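Small parts get their own night at the Fontes Street workroom

29 Feb 2020

If you have a drawer at home full of loose screws, odd beads and earring backs, I have good news for you. Sorting that stuff is now an evening out in our town, and I went along to see what the fuss was about.

Udard, the hobby and repair club that used to meet over the hardware store, has moved its small-parts sessions into the workroom on Fontes Street. The club started them last fall as a one-time thing to clear a backlog of donated craft boxes. People kept asking when the next one was, so the club kept setting out the tables, and starting in March there will be 2 sessions a month instead of one.

The idea is simple. The club gets donations all year long – sewing tins, bead jars, fishing tackle, the contents of somebody's late uncle's garage – and all of it has to be picked through before it can be put out on the swap shelves. The swap shelves are the part most people know. You bring in what you don't need, you take home what you do, and no money changes hands. What you may not know is how much sitting and squinting goes on before a single button makes it to the shelf.

I'll admit I went in thinking I would stay for half an hour, take my notes and get home in time for dinner. I stayed until they started stacking the chairs.

The boxes are what got me. I love a compartment box! I always have. My grandmother kept hers on top of the refrigerator where I couldn't reach it, and I still feel like I'm getting away with something when I open one. Udard uses all kinds, because most of them came in as donations too, so you see deep ones and shallow ones, old tackle boxes with stains in the corners, and plain plastic ones with a hinged lid that you could pick up just about anywhere.

The rule is that a box gets emptied all the way before it gets filled again. I thought this was fussy until I tried skipping it. I had what I believed was a perfectly empty box, started putting snaps in it, and ended up with three sequins and a tiny watch screw mixed in with them. Getting a watch screw out of a pile of snaps took me longer than everything else I did that evening, and I had to borrow a pair of tweezers to do it.

The other rule is a pale surface. The club tried working right on the wood for the first few sessions, and tan beads on a tan table were more than anyone's eyes could handle. Now a big light-colored board goes down first, and the box goes in the middle of it with the open side facing you. It makes a real difference. I've since done the same thing at home with the back of an old poster, and I found an earring I had given up on.

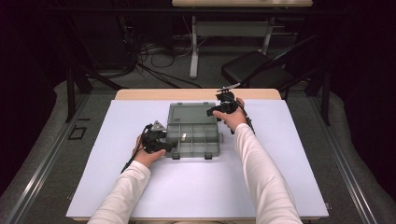 One small piece in the grid, with the lid at the far side and the pale board underneath.

There is a way of doing this, I learned. You start in the middle of the grid and work outward, and you leave the compartments along the back for last. The corners are the worst. Anything flat and shiny will lie down in a corner and stay there, and you can tip the box over and tap on it all night long without getting it to budge. The regulars don't tip at all, as a matter of principle. They pick, one piece at a time, and they are a lot faster than I would have guessed.

They are also pretty firm about latches. You check them before you lift a box, even if you were the last one to close it. I was told about an evening in the old place when a full box of seed beads went down the stairs, and it was told to me in the kind of voice people save for floods. The final count on that one, according to the club's log, was 3,976 beads recovered. How many went down in the first place isn't written anywhere.

That log is worth a look, by the way. It's a plain spiral notebook that hangs on a string by the door. Each donated box gets a line with the date it came in, what was in it and where it ended up. As of this week it lists 83 boxes finished since the move to Fontes Street, which seemed like a lot to me until I saw the closet with the ones still waiting. I would say the club is in no danger of running out.

So where does it all go? Buttons, beads and snaps go to the swap shelves. Hardware gets sorted by size and goes to the repair bench, where people bring in lamps and toasters on open afternoons. Anything that is clearly jewelry is set aside and held for a while in case the person who donated the box wants it back, and the club does call them. One ring has gone home that way already. Broken bits that nobody can name go into a jar marked Boreck, after a board game a few of the members used to play, and the jar gets raided every December for ornaments.

Trustska, the office supply store on the corner, is giving the club a stack of its returned storage boxes next month, the ones with a cracked corner or a missing divider that can't go back on sale. The plan is to send newly sorted parts out to the school art rooms in those, so the swap shelves won't have to give up any boxes of their own. The club hopes to have the first 7 packed before spring break. If you have a clean box with a working lid that you can spare, they'll take that too. Please empty it first. They asked me to put that in, and they asked me twice.

A few practical things if you're thinking of going. You don't have to be a member, and you don't have to stay the whole time. Wear long sleeves if you run cold, the heat in that room has a mind of its own. Bring your reading glasses even if you think you don't need them. There is coffee, but it lives on a separate table by the coat hooks, and if you carry a cup over to the sorting you will be asked very nicely to carry it back. Kids are welcome with a grown-up as long as they're past the age of putting things in their mouths.

You can bring your own mess along as well, and I would recommend it. The first hour is for the club's boxes and after that you can work on whatever you brought from home. I had a cookie tin with me that has followed me through three apartments and hasn't been properly sorted in any of them. I got through maybe a third of it. Most of it was spare buttons, still in the little bags, for coats I don't own anymore – plus a key I can't identify and over a dozen safety pins, all open, as my thumb can tell you.

I left the buttons for the swap shelves and took home a packet of brass hooks for a curtain I've been meaning to fix. The key came home with me too. I've tried it in every lock in the house.

The March sessions are both in the evening, in the back room on Fontes Street, and the dates will be posted on the workroom door and on the board at the library. Doors open half an hour ahead for anyone who wants to help set up the tables. Donations can be dropped off any time the workroom is open, in the bin to the left of the entrance, with your phone number on a slip of paper inside the box.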